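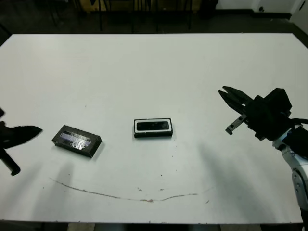
4.2 Small containers and the places where they rest

In this section we describe what happens with small containers during the working day. By "small container" we mean a box, case or tray that a person can lift with one hand. We left out cups and food boxes, as they follow the meal times and were already treated in Section 3. The notes come from 29 workrooms, each of which was visited in the morning and again before closing. The coding sheet was prepared by Sharada Hegde and tested by Nahom Admasu in the Grodura building before the main visits began.

The first result concerns the table. In most rooms the large table had no fixed owner, and small containers were put down on it without any agreed place. The people we interviewed did not see this as disorder. One of them told us that a box on the big table is "still in use," even when it has been lying there since the day before. A box on a shelf, for the same person, is "put away." We therefore coded the table as an active place and did not ask how long the object had been there.

The second result is about direction. We had expected that containers would be placed parallel to the edge of the table, because this is how they are stored in a cupboard. In the notes we find both cases, often on the same table, with one item straight and its neighbor turned. Containers with a clear lid were more often left turned than those with a closed one. We do not have a good explanation for this. It may be that people turn a clear lid to avoid the reflection of the ceiling lamps, but we did not ask this question in the interviews.
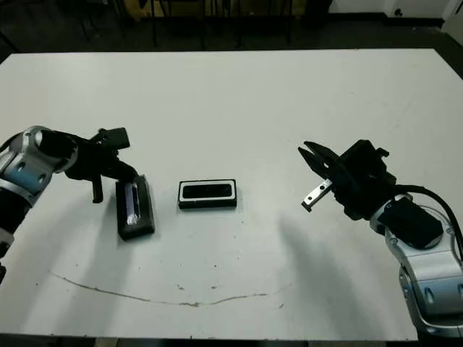

Color made the coding harder than planned. Dark cases on a light table are easy to find, but they are also easy to confuse with each other, and a black tray with a pale rim was sometimes written down as a lid. When the two coders did not agree, the item was recorded as "flat container, type open." After this rule was added in September, only 33 items had to be discussed again. Stains and scuffs on the table top were recorded on a separate sheet and are not analyzed here. 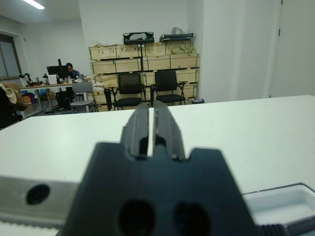 Storage away from the table was less planned than the room drawings suggest. The drawings we received from Puvance show cupboards only, and the upper side of the furniture is not marked as a storage place. In practice it was used in many rooms. Figure 4 gives a typical case: the wooden crates against the back wall are stacked in four rows, and the top of the stack serves as one more shelf, with a black case on the left and a flat black tray on the right. A white plastic bag lies on the tray. We coded such a bag as a second layer, and the tray under it as "covered."

Figure 4. Crate stack at the back wall of a workroom, with items kept on top.

Items in a second layer were difficult for the users to remember. When we asked for a list of everything kept on top of the furniture, the covered item was the one most often missing. Divya Chowdary repeated the question in the Naneo rooms after 2 weeks and received nearly the same lists, with the same gaps. The floor beside the storage furniture was coded in the same way as the top, but the users almost never included it in their lists, also when we pointed to it. How these gaps are related to the time spent on searching is treated in Section 4.3.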